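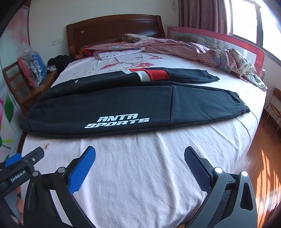

Black track pants with the ANTA SPORTS lettering, laid flat on the bed.

Stornby After-School Track – second progress report
To: Brarnasetti Fund, small grants desk
From: Darius Filip
03/04/2026

Writing this between practices so excuse the shape of it. Budget sheet is coming separately, same format as last time.

Where we are

Practices running at both sites. Boyer Middle School on Mondays and Thursdays, Nallura Park in between when the gate is unlocked (more on the gate below). Sessions are still 75 minutes. Warmup, drills, one main set, a game at the end if there's light. The game is the part the sixth graders come for and I've stopped fighting it.

Events covered so far: the 100, the 400, the 800, long jump, and a bit of relay handoff work. No hurdles yet. Borrowed hurdles from the high school were promised and then needed for their own meet. Asking again.

Sơn Hà has taken over the distance group full time. Big help. Before that I was trying to start sprinters and watch pacing on the far side of the track at once, and doing neither well. Her group runs the 800 in pairs, one kid calling out splits for the other, then they swap. They hated it for two weeks. Now they do it without being told and argue over who calls.

Attendance

Sign-in sheets show 1103 kid-visits since the start of the grant year. That's visits, so a kid who comes every week is in there many times over. You asked last time for the number of seperate kids as well. I don't have a clean one. Some sign in with a nickname, a few siblings share a line. New sheet has a first name and grade column and I'll give you both numbers in the final report.

Dip in the winter weeks, same as last year. Dark early, cold, and the bus problem. Boyer let us use the gym on the worst days, which saved it, but a gym is no good for a 400 runner. We did a lot of skipping drills and core work. A few of the older ones drifted off to basketball and have mostly come back.

Spending

Stopwatches and cones – bought, in use. One stopwatch lost already, replaced out of my own pocket, not claimed.
Relay batons – bought.
Shoes – $800 line, half spent. We held back the other $400 on purpose. Feet grow. If we buy everything in the fall then nobody has a pair that fits by spring meet season.
Warmups – some families buy their own. For the rest we keep a shared rack at Boyer, sizes youth medium up to adult small. Sign out, sign in. Works ok. The smalls go first and we are short there.
Bus – over. See next part.

Transportation

This is the real problem and I'd rather say so now than in the final report. The late bus from Boyer was cut back to one day a week. On the other day, kids from the east side either get a ride or don't come. We moved the end time up 15 minutes so they can catch the city bus at the corner, but the transfer at Nallura is tight and if the first one runs late they sit there for half an hour.

What we've tried: ride sharing list for parents (a few signed, most can't leave work that early), and a rented van for the two Saturday meets. The van is what put the line over. Worth it, I think. Without it we'd have had no relay team.

What I'm asking: permission to move money from the printing line into transportation. We don't need printed handbooks. Parents read texts. Please let me know yes or no by email, it doesn't have to be a formal letter.

Nallura Park

Two issues. The gate is supposed to be open to us on weekday afternoons under the agreement with the city and about one time in three it isn't. Sơn has the parks number and calls, and somebody comes, but we lose 20 minutes. The second is lane one on the back bend, where the surface has lifted. Reported it. Taped it off and run from lane two outward. That throws off the marks for the 400 so we measured and chalked our own. They wash off when it rains.

Meets

Two so far, both small and friendly. No medals to report at the first. At the second our girls 4 x 100 dropped the baton on the last handoff, picked it up, finished, and got the loudest cheer of the day. Several personal bests in the 800, which I put down to the pairs work. One kid who had told me flat out in the fall that he does not run in front of people ran the open 400. Came fifth. His mom filmed it.

Next

– third and fourth meets, dates not confirmed by the host schools
– hurdles, if we can get them
– spring shoe order, sizes being taken next week
– end of season parent survey, shorter then last year's (that one had a page two, and most people never turned it over)
– decision from you on the printing money

One more thing. The fund's online form still lists my old phone number. I've changed it twice and it goes back. Email is best until that's fixed, or call the Boyer front office and they'll walk a note down to the gym.

Darius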